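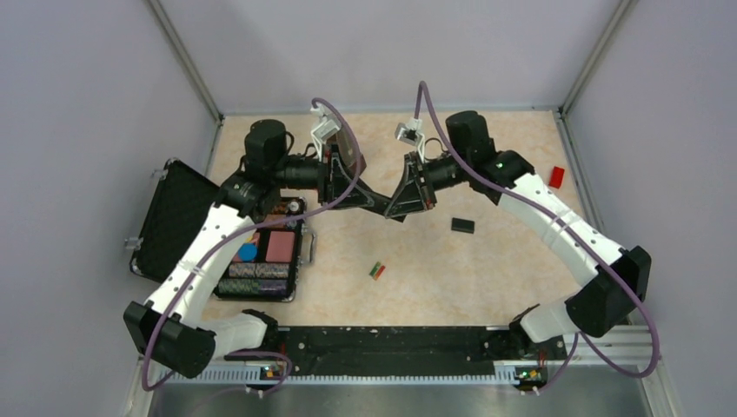 About the Fairclough Laboratory

The Fairclough Laboratory is the research arm of Ononitz, based in Todthorpe. We study how robots with two arms can learn to handle everyday items from demonstrations given by people. Our work is led by Ruth Stockdale, Director of Research, and is carried out jointly with the engineering department at Atden College.

The laboratory opened in February with a single workcell. It now runs seven, all built to the same plan so that results from one can be checked on another.

Our Research

Most of our effort goes into a method we call paired demonstration. An operator guides both arms through a complete task, such as sorting small objects or putting them back in a case. The movements of the two arms are recorded together with the views from the cameras. A control model is then trained on these records and asked to perform the task without help.

The method treats the two arms as one system. In our earlier work each arm had its own model, and the two often waited for each other or reached for the same object. Training them together has reduced this problem — although it has not removed it, and handing an object from one gripper to the other remains the hardest step we test. 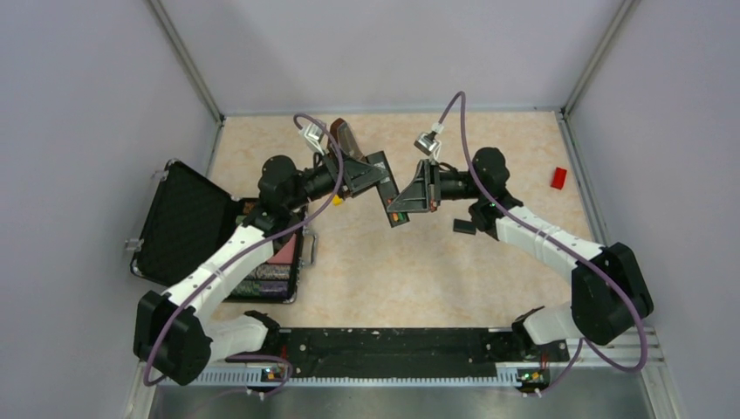 Each task in our current study is taught with 500 demonstrations. Objects are moved to new positions between recordings so that the model cannot rely on a fixed layout. Three operators share the recording work, as people differ in pace and in the order in which they pick things up, and we wish the model to cope with those differences.

Results are reviewed by two members of staff who did not take part in the training. A trial is counted as a success only if every object ends in its proper place and no person has stepped in. Failed trials are kept and published with the rest. Our first technical report, dated 2024-04-20, sets out the method in full and lists the tasks on which it still performs poorly, chiefly those involving thin, flat objects lying on the work surface.

Working With Us

The laboratory accepts graduate students from Atden College for placements of one term. Students join an existing project and are given time on a workcell under the guidance of a staff researcher. Previous experience with robots is welcome but is not required.

We also receive proposals from outside research groups that wish to test their own control models on our equipment. Proposals should state the task, the objects needed and the number of trials requested. They may be sent in writing to the Director of Research at our Todthorpe office.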